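화이트보드 사용 및 유지 관리 안내: 글자 쓰기 연습용 보드의 준비, 필기, 지우기, 보관

교육자료실 > 교구 관리 > 필기 교구

본 안내는 Stukevari 학습지원센터의 각 교실 및 대여 창구에서 사용하는 화이트보드의 취급 방법을 정리한 것이다. 대상은 알루미늄 테두리와 플라스틱 모서리 마감재가 부착된 일반형 보드이며, 벽에 걸어 쓰는 경우와 탁자에 눕혀 쓰는 경우를 모두 포함한다. 다만 로마자 쓰기 기초 과정에서는 보드를 탁자에 눕혀 사용하는 것을 원칙으로 하므로, 이하의 설명도 그 방식을 중심으로 한다. 유리 보드와 전자칠판은 별도의 안내를 따른다.
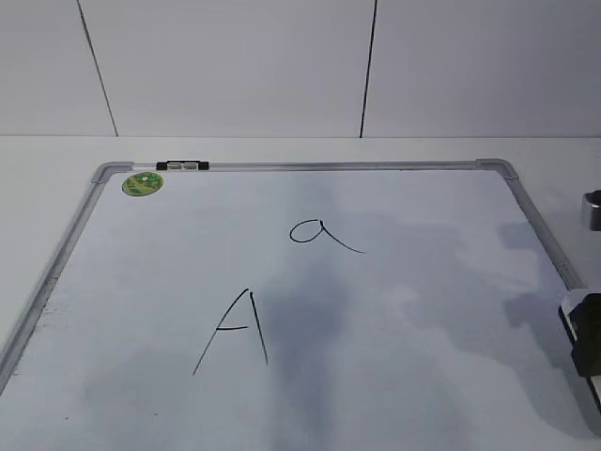
Róisín Heffernan

1. 사용 전 준비

보드를 놓을 탁자는 표면이 평평하고 흔들림이 없어야 한다. 탁자 위의 물건을 먼저 치우고 마른 천으로 상판을 한 번 닦는다. 상판에 모래나 지우개 가루가 남아 있으면 보드의 뒷면과 탁자 모두에 흠집이 생긴다.

보드를 옮길 때에는 양손으로 좌우 테두리를 잡는다. 모서리 마감재만 잡고 들어 올리지 않는다. 마감재는 테두리의 절단면을 덮는 부품으로, 보드의 무게를 지탱하도록 만들어진 것이 아니다. 세로 길이가 600mm를 넘는 보드는 두 사람이 함께 옮긴다.

보드를 내려놓을 때에는 학습자에게서 먼 쪽의 테두리를 먼저 상판에 대고, 가까운 쪽을 천천히 내린다. 내려놓은 뒤 네 모서리를 차례로 가볍게 눌러 들뜨는 곳이 없는지 확인한다. 들뜨는 모서리가 있으면 보드가 휘었거나 뒷면에 이물질이 붙은 것이므로 뒤집어 살펴본다.

위쪽 테두리에 집게나 고정구가 달린 보드는 그 부품이 위로 가도록 방향을 맞춘다. 고정구가 헐거우면 손으로 끝까지 밀어 넣고, 그래도 움직이면 떼어 내어 보드와 함께 대여 창구에 제출한다. 접착제로 임의로 붙이는 것은 금한다.

스티커는 필기면의 가장자리에만 허용한다. 기초 과정에서는 왼쪽 위 구석에 스티커 하나를 붙여 학습자가 보드의 위아래와 글쓰기 시작 방향을 쉽게 알아보게 하는 방법을 권장한다. 이미 붙어 있는 스티커를 손톱이나 칼로 긁어 떼지 않는다. 제거 방법은 제5항에서 설명한다.

2. 마커의 선택과 점검

필기에는 반드시 화이트보드용 마커를 사용한다. 유성 마커와 외형이 비슷한 제품이 많으므로 몸통의 표기를 읽고 확인한다. 센터에서 지급하는 마커는 Nokance 가는 촉과 Nokance 굵은 촉의 두 종류이며, 각각의 용도는 다음과 같다.

가는 촉: 개인 연습, 소문자 쓰기, 획의 순서와 연결을 살피는 활동
굵은 촉: 여러 사람이 함께 보는 시범, 제목, 일정 표시

새 마커는 필기면의 구석에 짧은 선을 긋고 마른 지우개로 바로 지워 본다. 깨끗이 지워지면 사용해도 된다. 선이 끊기거나 색이 흐린 마커는 뚜껑을 닫고 가로로 눕혀 두었다가 다시 시험한다. 촉이 갈라진 마커는 필기면을 긁을 수 있으므로 폐기함에 넣는다.

마커는 항상 가로로 보관한다. 촉을 위로 세워 두면 잉크가 아래로 몰려 선이 흐려지고, 촉을 아래로 세워 두면 잉크가 한꺼번에 나와 필기면에 뭉친다.

3. 글자 쓰기

3.1 자세

학습자는 보드의 아래쪽 테두리와 나란히 앉는다. 손목을 필기면에 완전히 붙이면 먼저 쓴 글자가 번지므로 새끼손가락 옆면만 가볍게 댄다. 왼손으로 쓰는 학습자는 보드를 오른쪽으로 조금 돌려 놓아도 무방하다.

마커는 촉에서 조금 떨어진 곳을 잡고, 필기면에 대해 비스듬히 기울인다. 힘을 주어 누를 필요는 없다. 선이 가늘게 나오는 것은 결함이 아니며, 가는 촉에서는 오히려 획의 시작과 끝이 분명히 드러난다.

3.2 대문자 A

대문자 A는 세 획으로 지도한다. 첫째 획은 꼭짓점에서 왼쪽 아래로 내려 긋는 사선이다. 둘째 획은 같은 꼭짓점으로 돌아와 오른쪽 아래로 내려 긋는다. 셋째 획은 두 사선의 중간을 잇는 가로선으로, 왼쪽에서 오른쪽으로 긋는다.

초보 학습자의 글씨에서 흔히 살펴볼 사항은 다음과 같다.

꼭짓점이 벌어지는 경우. 둘째 획을 시작할 때 마커를 첫째 획의 출발점에 정확히 대지 않은 것이다. 출발점에 작은 점을 먼저 찍게 하면 도움이 된다.

오른쪽 획이 수직에 가깝게 서는 경우. 글자가 한쪽으로 기울어 보인다. 두 획의 끝점을 같은 높이에 미리 표시해 두고 그 점을 향해 긋게 한다.

가로획이 사선 밖으로 나가는 경우. 속도를 늦추고, 왼쪽 사선에 촉을 댄 다음 잠시 멈추었다가 긋게 한다.

이러한 차이는 글자를 읽는 데 지장이 없는 한 즉시 고쳐 주지 않는다. 학습자가 같은 글자를 몇 차례 쓴 뒤 스스로 견주어 보도록 한다.

3.3 소문자 a

소문자 a는 둥근 고리와 오른쪽 획으로 이루어진다. 고리의 오른쪽 위에서 출발하여 시계 반대 방향으로 돌아 출발점에서 닫고, 이어서 아래로 내려 긋는다. 마커를 떼지 않고 한 번에 쓰는 것이 기본이다.

고리가 작고 끝획이 길면 다른 글자로 읽힐 수 있다. 이 경우에는 고리의 크기를 먼저 키우도록 지도하고, 끝획은 고리의 바닥과 같은 높이에서 멈추게 한다. 대문자와 소문자를 한 보드에 함께 쓸 때에는 두 글자 사이에 충분한 간격을 두어 크기와 모양의 차이를 알아볼 수 있게 한다.

Grarkivico 쓰기 과정의 교재를 병행하는 반에서는 교재에 제시된 획순을 우선한다. 교재와 본 안내의 획순이 다른 경우 담당 교사가 학기 초에 하나를 정하고, 학기 중에는 바꾸지 않는다.

4. 지우기

4.1 마른 지우개로 지우기

필기한 내용은 활동이 끝나는 즉시 지운다. 잉크는 필기면에 오래 남을수록 잘 지워지지 않는다. 다음 순서에 따른다.

가. 지우개의 바닥면을 확인한다. 가루가 두껍게 끼어 있으면 휴지통 위에서 털어 낸다. 교실 안에서 두 지우개를 맞부딪쳐 터는 행위는 삼간다.

나. 한 손으로 테두리를 눌러 보드가 밀리지 않게 한다.

다. 위에서 아래로, 한 방향으로 민다. 원을 그리며 문지르면 잉크 가루가 퍼져 얼룩이 넓어진다.

라. 한 줄을 지운 뒤에는 앞의 줄과 조금 겹치게 하여 다음 줄을 지운다.

마. 글자 하나만 지울 때에는 지우개의 모서리를 사용하고, 남겨 둘 글자의 바깥쪽으로 밀어낸다.

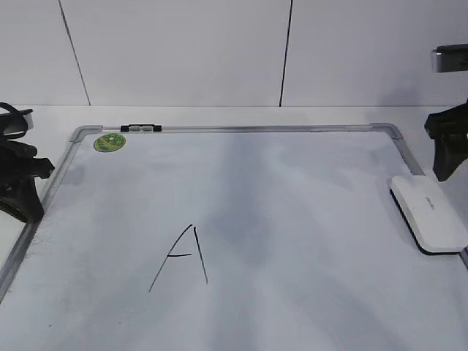 바. 지우개는 다 쓴 뒤 바닥면이 아래로 가도록 내려놓는다. 바닥면이 위를 향하면 가루가 옷이나 손에 묻기 쉽다.

일부 글자를 남겨 두고 수업을 계속할 때에는 남긴 글자의 둘레를 손으로 문질러 다듬지 않는다. 손의 유분이 필기면에 묻으면 그 자리에 잉크가 고르게 묻지 않고, 이후 지울 때에도 자국이 남는다.

4.2 회색 얼룩의 제거

마른 지우개만 계속 사용하면 잉크 가루가 얇게 쌓여 필기면이 뿌옇게 된다. 글자를 읽는 데에는 큰 지장이 없으나, 가는 촉으로 쓴 선은 배경과 구별하기 어려워질 수 있다. 얼룩과 그림자는 혼동하기 쉬우므로 조명의 방향을 바꾸거나 보드를 조금 돌려 본다. 위치가 보드와 함께 움직이면 얼룩이고, 그대로 있으면 그림자이다.

얼룩을 제거하는 방법은 다음과 같다.

가. 부드러운 극세사 천을 물에 적신 뒤 물이 떨어지지 않을 정도로 꼭 짠다.

나. 필기면을 위쪽부터 한 방향으로 닦는다.

다. 얼룩이 남으면 Dimitriou 보드 세정액을 천에 조금 묻혀 해당 부분만 닦는다. 세정액을 필기면에 직접 뿌리지 않는다. 눕혀 둔 보드에서는 액체가 테두리 틈으로 스며들기 쉽다.

라. 젖은 천으로 다시 닦아 세정액을 걷어 내고 마른 천으로 물기를 없앤다.

마. 30분 동안 그대로 두어 완전히 말린 뒤 사용한다.

연마제가 든 세제, 철수세미, 멜라민 스펀지는 사용하지 않는다. 표면의 광택층이 손상되면 이후에는 어떤 방법으로도 깨끗하게 지워지지 않는다.

5. 테두리, 모서리, 스티커의 관리

테두리 안쪽의 홈에는 잉크 가루와 먼지가 모인다. 면봉이나 마른 솔로 위쪽에서 아래쪽으로 쓸어 내고, 눌어붙은 때는 물기를 짠 천을 손가락에 감아 닦는다. 모서리 마감재 둘레도 같은 방법으로 닦되, 마감재를 벌리거나 빼내지 않는다.

마감재가 빠졌거나 금이 간 보드는 사용을 중지한다. 드러난 알루미늄 절단면에 손을 베일 우려가 있다. 임시로 테이프를 감아 두고 대여 창구에 알린다.

스티커를 떼어야 할 때에는 미지근한 물에 적신 천을 스티커 위에 얹어 접착면이 부드러워진 뒤 한쪽 끝부터 천천히 당긴다. 남은 접착제는 세정액을 묻힌 천으로 닦는다. 방향 표시용 스티커는 가장자리가 들뜨거나 인쇄가 심하게 닳은 경우에만 교체한다.

6. 보관과 대여

사용을 마친 보드는 필기면을 깨끗이 지운 상태로 보관대에 세워 둔다. 여러 장을 포개어 둘 때에는 필기면이 다른 보드의 테두리에 닿지 않도록 사이에 천이나 골판지를 끼운다. 직사광선이 드는 창가와 난방기 옆은 피한다.

개인 연습용 보드의 대여와 반납은 69호실 창구에서 한다. 반납 시 담당자는 필기면, 테두리, 모서리 마감재, 고정구의 상태를 확인하고 대장에 기록한다. 마커와 지우개는 보드와 함께 반납하여야 한다.

매년 7월에는 전체 보드를 점검한다. 점검 기간에는 신규 대여를 받지 않으며, 수업에 꼭 필요한 경우에는 교구 담당 Colm Cronin에게 미리 신청한다. 신청서에는 사용할 교실, 필요한 보드의 크기, 반납 예정 시각을 적는다.

7. 자주 발생하는 문제와 조치

유성 마커로 잘못 쓴 경우: 그 위에 화이트보드용 마커를 덧칠하고 마르기 전에 마른 천으로 닦는다. 한 번에 지워지지 않으면 같은 과정을 되풀이한다. 그래도 남는 자국은 세정액으로 처리한다.

쓴 글자가 중간에 끊기는 경우: 필기면에 물기나 유분이 남아 있는지 먼저 확인한다. 다른 자리에서도 같은 현상이 나타나면 마커를 교체한다.

지운 자리에 글자의 흔적이 비치는 경우: 잉크가 오래 방치되었거나 광택층이 닳은 것이다. 제4항 2호의 방법으로 닦은 뒤에도 흔적이 뚜렷하면 교체 대상으로 분류한다.

보드가 탁자 위에서 미끄러지는 경우: 뒷면의 먼지를 닦고, 네 귀퉁이 아래에 얇은 미끄럼 방지 패드를 깐다. 패드의 두께는 네 곳이 같아야 한다.

고정구가 테두리에서 빠지는 경우: 크기가 맞지 않는 부품일 수 있으므로 창구에서 규격을 확인한 뒤 교환받는다.

관련 문서: 교실 필기구 지급 기준, 보드 세정액 취급 주의사항, 쓰기 기초 과정 지도 안내

문의: Stukevari 학습지원센터 교구관리 담당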